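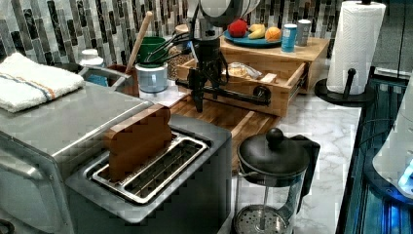
One slice, long slot, stainless steel. The bread drawer stays open until a decision is made about seconds.

My grandmother believed a kitchen counter should hold a radio and a bowl of onions. Mine holds everything else. The canister has a cup on top of it because the counter ran out and we started building upward, like Manhattan. The spoons live in a crock, except the ones that live in the cup, and I couldn't tell you the rule that sorts them.

The toaster is the landlord. It takes up more room than any appliance with one job has a right to, and on Wednesday mornings, when I'm the only one home, it does that job for a single piece of brown bread. My neighbor Iwona Kołodziej makes her toast in a skillet and has been very calm about it for years. She says I bought a bus to drive one kid to school.

I've looked into getting a smaller one. The Prirketti costs $58 and has three settings, two of which I assume are the same. But a small toaster would leave a gap, and I know what happens to gaps in this house. By November there'd be a waffle iron in it.

So the big one stays, with a towel folded on top between breakfasts. I do move the towel before I push anything down. Iwona asked.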